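Paying by the month for a pair of fingers

Amna Warraich runs the service side at Trendden, which rents out gripper kits to small repair and assembly shops. The kit is called the Bouchard. It comes in a hard case with the gripper, a wrist camera, a mounting plate and a cable, and it goes onto an arm the customer already owns. Trendden sets it up, teaches it the first job and then looks after it for a monthly fee.

We met at the company's unit in Jiltholm in July, a little after eight in the morning, before the phones got busy. I asked her first who rents a gripper when you can buy one.

"People who've bought one before," she said. "They bought it, somebody left, and the thing sat on a shelf for a year. The hardware was fine. What they were short of was a person to call."

The typical customer has one arm and a bench. Most of them handle plastic housings with a board inside, and most of the parts were designed to be put together by hand. That is where the setup time goes. Warraich said a customer will send a drawing and she will ask for the part instead, because the drawing never shows where the plastic gives a little.

"Clips are the worst. A person feels a clip go. With the gripper you have to decide how far to close and how hard, and you have to come in at an angle that doesn't put a fingertip on the board."

She starts every new job with the arm running slowly and the wrist camera recording. She then goes through the recording at her desk and marks the places where a finger passes too near something.

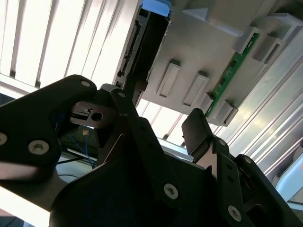

Issue 181

The flat pads on the fingertips are the part customers ask about most. Trendden sends two pairs in the case, and the fee covers replacements. Warraich wants the old ones mailed back.

"I look at where they've worn. If it's all on one corner, the approach is off and we should fix that. Otherwise I'm only selling them pads."

The linkage screws are checked on each service visit. Customers are allowed to tighten them, though she would like them to write down which ones. The contract allows 300 hours between visits, and she thinks that is about right for light work and too long for anyone running a late shift.

I asked what the kit does badly. She answered quickly. Loose wires are a problem, and so is daylight.

"A window behind the part will ruin your morning. It works all through setup, then the sun comes round and the camera can't make out an edge. I tell them to shut the blinds or turn the bench, and they turn the bench about half the time."

She also turns jobs down. A shop in Dradbridge wanted the kit to sort mixed returns, with a different product coming up every time, and she told them to keep doing it by hand. They rented one anyway some months later, for a single housing they see a lot of. "That one's going fine," she said. "It's dull work, and they've stopped calling me about it."

The rental has a minimum term of two months. After that a customer can send the case back with a week's notice — the arm stays where it is, and Trendden keeps the taught job on file in case they want it again.

Warraich would like the next version to have a shorter cable and a better latch on the case. She had a list of other changes on the wall behind her, but by then the first call had come in, from a customer who couldn't find the spare pads. They were under the foam.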